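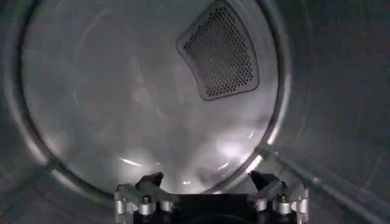

Ratham Reach 2
Motion planning for tight enclosures

Reach 2 plans arm and gripper paths inside drums, bins and cabinets. It takes wrist camera input and keeps the fingers clear of walls, rims and raised ridges on the way in and out.

Bare steel is a hard surface for most depth software. Reach 2 marks glare as unknown space — it won't plan through it until a second view fills the gap.

Included
Planner and wrist view module
Dundik simulator plug-in
Two seats, 40 saved enclosure models per seat

A new path takes almost 2 seconds on the standard controller. Gripper models are loaded separately.

Licensing: Aldana Ulloa, Ratham sales desk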